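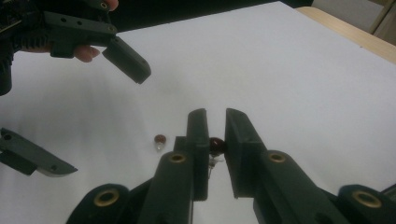 Small-parts handling with the hand-held grippers, Cotwood site.

Search jobs Keyword or location Go

Demonstration Operator, part-time (small parts)

Zerkitz is hiring operators to record hand demonstrations at our Cotwood site. You will use a pair of hand-held two-finger grippers, one in each hand, to pick up, move and set down small objects on a table. The recordings are used to train a manipulation model called Stesis. No robot arm is involved in this job. You are the arm.

The current round covers items small enough to disappear between the gripper pads: beads, caps, little glass-bodied pieces, short pins. We need 4,000 accepted demonstrations by the end of April and have 167 separate task cards to get through. Some cards are a single pick and place. Others ask you to pass an object from one gripper to the other, or to stand a piece upright next to another one.

What a shift looks like

Shifts are four hours, with a morning start at 8:30 or an afternoon start at 1:00. You draw a card, set the table the way the card shows, record the task, reset, and go again. Most takes last under a minute. Dropped pieces are fine and you should keep recording if you can still reach the piece with the gripper. Do not pick it up with your fingers during a take. If you have to, stop the take and mark it as void.

Every operator reviews a portion of their own takes at the end of the shift and tags them as clean, recovered or void. Pin-yu Kao, who runs the collection room, goes over the tags with new people during their first week.

You will need

— Steady hands and normal or corrected close-up vision
— Use of both hands for squeezing a light trigger, many times an hour
— Patience with repeated work
— Enough computer experience to fill in a form and rename a folder

No background in robotics or programming is required. Left-handed applicants are welcome, and we are short of them. You must be 18 or older and allowed to work in the United States.

Pay and hours

Pay is $18 an hour, including training and review time. You are paid for hours worked and not per accepted take. We offer 16 hours a week to start. There is a ten-minute break every hour — please take it, your grip gets sloppy without it.

Operators who finish this round may be asked to stay on for Sarmiento, our next collection, which uses cloth and soft packaging.

How to apply

Send a short note with your preferred shift to Pin-yu Kao through the Zerkitz jobs page. A resume is optional. We will invite you in for a paid one-hour tryout with the grippers. Bring reading glasses if you use them.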